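Re: Anyone else mixing sim and real data for two-arm tasks?

stokesance_fan
Posted Saturday

OK I have to share this because I've been grinning all morning. We train a two-arm policy on tabletop pickup, and until last month everything was teleoperated on the real robot. 25 demos took most of an afternoon. Then I read the Cemano write-up on co-training and gave it a go: same 25 real demos, plus 264 from simulation, mixed in every batch. Success on the real table went up a lot, even with a bowl the policy had never met!

gridlock88
Cool, but "a lot" isn't a number. How many trials? And what do your sim rooms look like? If it's one plain gray box I don't believe the result.

stokesance_fan
197 real trials, split across both policies. As for the rooms, no plain boxes - green tile, parquet, marbled ceiling, whatever the randomizer picks. Some views from the bowl task:
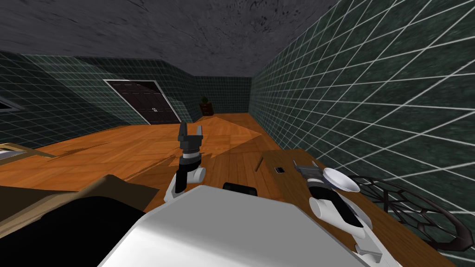
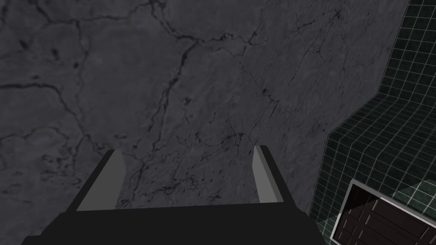
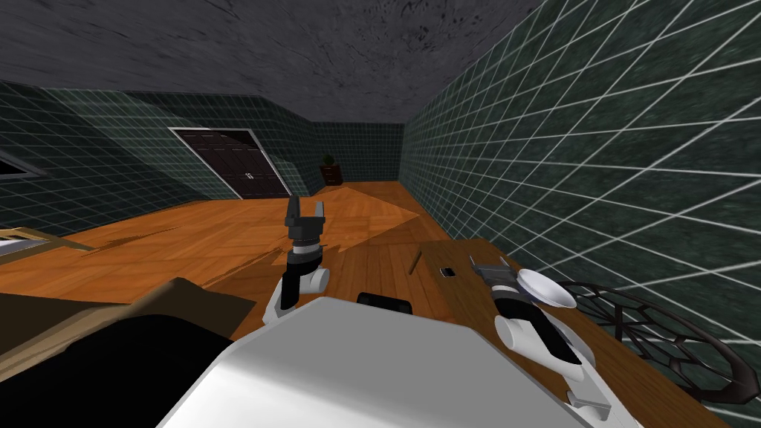
stokesance_fan

The textures get swapped for every episode, and the furniture moves too. I love how ugly some of the combinations are. The bowl stays white in this batch, but its start pose changes, and there's clutter on the table so the policy has to learn to leave other things alone.

pelletpusher
Love the green tile. I'd keep that bathroom-meets-ballroom look forever.

gridlock88
Fine, that's more variety than I expected. I still think you're giving the textures too much credit. We ran Sutherland's setup with randomized looks and with fixed looks, and the gap was small. What helped was matching the camera placement to the real robot.

stokesance_fan
Could be both? I matched the cameras early on, so I never tested without that. The mixing ratio mattered more than I thought, too. With pure sim the arm kept closing a little short of the rim.

iletex_user
Which ratio did you end up with? I'm on Iletex and 2 sim samples per real one is the best I've found so far - anything higher and the grasps get sloppy.

stokesance_fan
Same here, 2 to 1! So happy to hear somebody else landed there. I'll run the fixed-texture version next week and post the curves, good or bad.

gridlock88
Please do. Keep the seeds the same this time.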